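Friday, and my feet know it

So we're in month three of the arms at Hollell, and people keep emailing me to ask if I still have a job. I do! It's a strange one now, though. I used to do prep and cleanup for the test kitchen, all the measuring and pouring and wiping, and since May I've mostly been setting things out and then standing back while a gripper has a go at them.

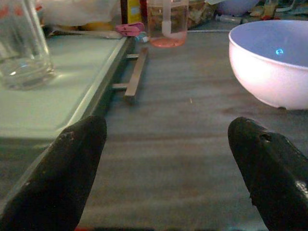 Did anybody get laid off when the robots came in?
Nobody on our crew did, but two open spots never got filled, and the evening shift shrank to me and Nurhan Yüksel.

Nurhan was dead against the whole thing at first (she'd done 1661 trays by hand last year and had the log to prove it). Now she's the one they call when an arm gets stuck, and she got a raise out of it, which I did not, thank you very much. Muammer Aydoğan keeps telling me to take the Tokov training course so I can get bumped up too. It's four evenings, and I like my evenings.

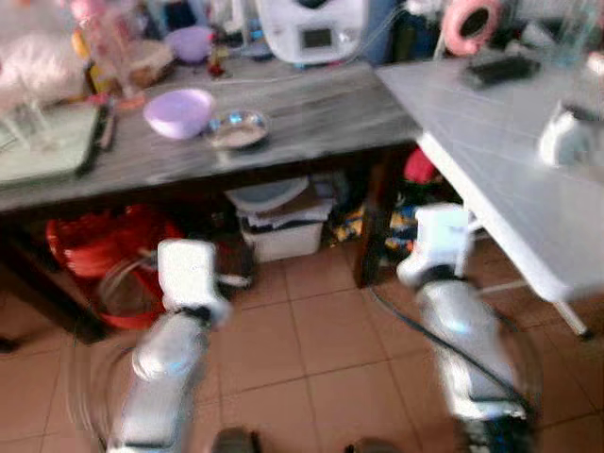

My wrists are better, I'll give it that. The part I miss is the talking, because you used to chat with whoever was across the table and now you're half listening for the stop tone. We've started eating lunch together again to make up for it, and next week it's my turn to bring the soup.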